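Wonlow: grabaciones de armonio y voz
Versión 2, 8/26/21

¡Por fin está lista la segunda versión! Wonlow reúne tomas de armonio solo y de armonio con voz, pensadas para quien estudia el timbre, la afinación o simplemente disfruta de ese fuelle que respira entre frase y frase. El instrumento es de 1898 y conserva sus lengüetas originales – suena un poco áspero en los graves y a mí me encanta.

Contenido
audio/ – más de 100 tomas en WAV, mono
notas/ – tonalidad, registro usado y comentarios de cada toma
portadas/ – texturas para las carátulas

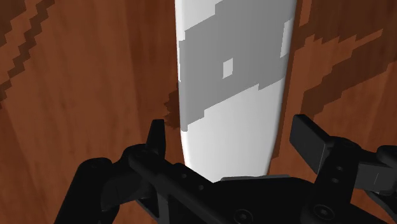

Las tomas con voz están en la carpeta Imeo y las de armonio solo, en Evel. Conviene empezar por Evel, sobre todo por las 6 piezas lentas, donde se oye el aire antes de cada nota. Para las carátulas va muy bien la madera rojiza generada por ordenador, con su veta oscura en zigzag y los bordes pixelados; el título se lee mejor en blanco.

Cambios
Se ha corregido el desfase entre voz y armonio en Imeo. El script Takeda ya normaliza el volumen sin recortar los picos (¡gracias por los avisos!).

Pendiente
Faltan las notas de los registros agudos. Espero subirlas en January, junto con unas tomas nuevas a dos voces.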